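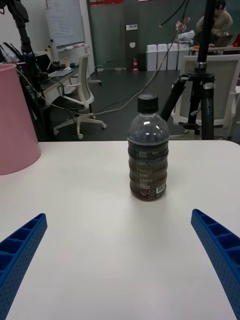

Wrist view from the bottle trials. The target stands on a white table, beyond the open blue fingers of the gripper.

Print this page | E-mail this page

Grasping from the Wrist View: Project Gallery
14 Apr 2019

The Chamoun Laboratory at Fletisdale studies how much a manipulation policy can learn when its only visual input is a small camera carried at the wrist. The method, named Dodach, estimates the approach direction and the finger opening together from a single view. Training used 434 demonstrations recorded in ordinary working rooms, and no effort was made to screen off the background.

In the evaluation reported by Qusai Yammine and colleagues, the policy completed 314 of its trials without correction. Of the remainder, 27 ended in a missed contact, most of them with clear containers. Transparent plastic remains the most difficult material for the depth estimate, and a revised version of the method will be tested in September.

Further results are given in the Flatix technical report.

Print this page | E-mail this page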